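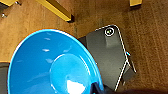
Bernardo Salgado reports that after a full season on a clay-based pitch his Waltcombe net posts still stand plumb, and that the only part he has replaced is one ground socket cap, lost under the mower in December. He would have liked the spare caps to come in the carton.

Waltcombe 70 Socketed Soccer Goal
Item 252-F
Updated Mar 21, 2024

Overview

The Waltcombe 70 is a full-size socketed goal for club, school and municipal pitches. Inside dimensions are 24 ft between the posts and 8 ft from the lower edge of the crossbar to the ground. Posts and crossbar are aluminum extrusions with an elliptical section and an internal reinforcing web. The finish is white polyester powder coat. Goals are sold in pairs.

The frame is designed to stay in place through the season and to be lifted out for re-turfing or for other use of the field. Two people can remove a post once the crossbar is off. The crossbar should be handled by four.

Frame

Upright and crossbar are joined by a cast corner with two stainless steel bolts per side. Bolt heads sit in recesses on the rear face. The corner is keyed, so the crossbar cannot be fitted with the net channel facing the field. If the bolts do not start by hand, the post is out of line and the socket should be checked before any force is applied.

The net channel runs the full length of the crossbar and down both posts to within 2 in of the ground line. Net clips slide into the channel from the open end. Older goals in this series used a screw-in cup hook. Those hooks do not fit the current extrusion and should not be used with it.

Ground sockets

Each goal ships with two aluminum sockets and two hinged caps. Sockets are set in concrete below the root zone, with the top of the sleeve level with the finished surface. A drainage layer of clean gravel is required under each sleeve. On heavy soils, a gravel layer alone may hold water through the winter, and a drain line to the edge of the field is recommended.

Set both sockets with the frame assembled and braced. Setting them by tape measurement is the most frequent cause of a crossbar that will not seat. Leave the brace in place until the concrete has cured for the period stated by its supplier.

Net supports

The standard net support is a freestanding rear pole, one behind each post, placed in its own shallow socket. The net is tied back to the pole with cord and a cleat. Tension should take the sag out of the roof of the net without pulling the side panels inward. A net drawn too tight returns the ball to the field, and referees have asked for it to be slackened on that account.

The Hsiao bracket is available for fields with a fence or running track close behind the goal line. It replaces the rear poles with a short curved arm and reduces the depth at the top of the net. Order the shallow net with this option.

Nets

Nets are not included with the frame. The following are stocked:

Ultoneo standard, knotless, 4 mm, white
Ultoneo standard, knotless, 4 mm, black and white stripe
Ultoneo shallow, knotless, 3 mm, white
Revedent hexagonal mesh, 4 mm, white

The hexagonal mesh needs 93 clips per goal. Clips are supplied on a strip and are broken off as needed.

Maintenance

Check corner bolts monthly during the season and after any lift. Wash the frame with plain water and mild soap. Line-marking paint should be removed from the foot of the post before it hardens, as solvent cleaners dull the powder coat. Chips in the coating can be touched up with the white enamel listed under spares.

Keep sockets capped whenever the posts are out. Clear sand and clippings from the sleeve before the post goes back in. A post that sits high on packed debris puts the crossbar out of level and loads one corner.

Safety

Do not use this goal without its sockets. It has no ground frame and will not stand safely on the surface with weights or stakes. Players must not hang from the crossbar or the net. Take nets down if heavy snow is forecast.

Spares

Socket cap, hinged, each
Corner casting, left or right
Bolt set, stainless, one goal
Net clips, strip
Rear pole, with cleat and cord
Touch-up enamel, white

Delivery

The crossbar ships in one piece on a long-bed vehicle. Access for unloading must be confirmed when the order is placed. Inspect all extrusions before signing and note any bend or dent on the delivery slip. Sockets can be sent ahead of the frame on request, but the frame is needed on site before they are concreted in.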